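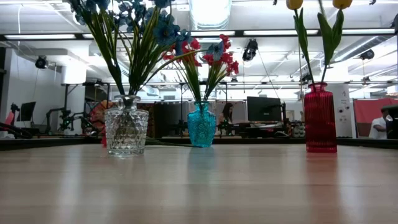 Koseston's summer flower show will admit artificial blooms for the first time this August, ending an argument that has outlasted two marquees and one chairman.

The new class, listed in the schedule as "Arrangement, Non-Perishable", sits between sweet peas and the heaviest marrow. Entries cost 60p a vase. Judges have been told to mark for shape, colour and balance, and to stop sniffing things out of habit.

Auður Steinarsdóttir, who runs the show, said 400 people answered a survey on the subject last winter, a better turnout than the town managed for its parking review. Most were in favour. A few wrote on the back as well.

"We had one letter calling it the end of gardening," she said. "It came with a cheque for next year's membership, so I think he'll cope."

Neighbouring Ronivmont, which let in silk roses some years ago and still has a show, has offered to lend a judge. Koseston is thinking about it – the two towns have not been on easy terms since the business with the dahlias.

Real flowers keep the main tent, which holds 600. The newcomers will be in the Lungu Room next door, where there is no need to worry about the heat. Entry forms are at the library until noon on the day before the show. Watering cans are not required.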